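Computer drop-off and reuse: common questions
Strand Community Reuse, Bresgate depot

What can I bring in?
Desktop towers, laptops, monitors, keyboards, cables and printers. We don't take televisions, microwaves or anything with a cracked battery. Those go to the hazardous waste counter at the council depot.

Do I have to pay?
Computers and laptops are free. Monitors are $3 each, payable by card at the gate.

Is there a limit?
Households can leave up to 40 items a year. Businesses need to book through the office first and fill in the Groltomura transfer form, which lists serial numbers.
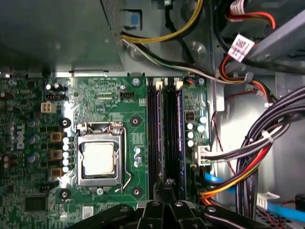

If your business is closing or moving, ring well ahead. Large loads have to be spread over several mornings, and May fills up early with end-of-lease clear-outs.

What happens to my data?
Drives are erased using Zetinby, the program we run on every machine that still has one fitted. A drive that fails the erase is shredded. You are welcome to take yours out before you come - a tower without a drive is still useful to us. 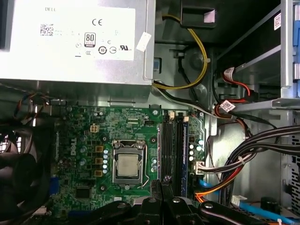

Huia Te Moana

Can I get a certificate?
Ask at the counter when you drop off. It is emailed once the erase is finished, and we can't issue one afterwards if the machine wasn't tagged on arrival.

Where do the refurbished computers go?
Mostly to school families and newly arrived households in the Bresgate area. Last financial year we placed 1,786 of them. Others are sold in the shop, with desktops starting at $69 including a keyboard and mouse.
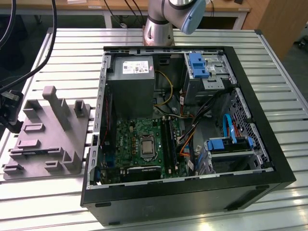
Can I buy spare parts?
Memory, power supplies and cables are sold from the shelves beside the counter when we have them. Parts can't be put on hold, and all sales close at 4 pm.

Is there a warranty?
Complete computers have a three-month warranty. Bring your receipt and the charger, if it came with one. Spare parts can be exchanged within a fortnight.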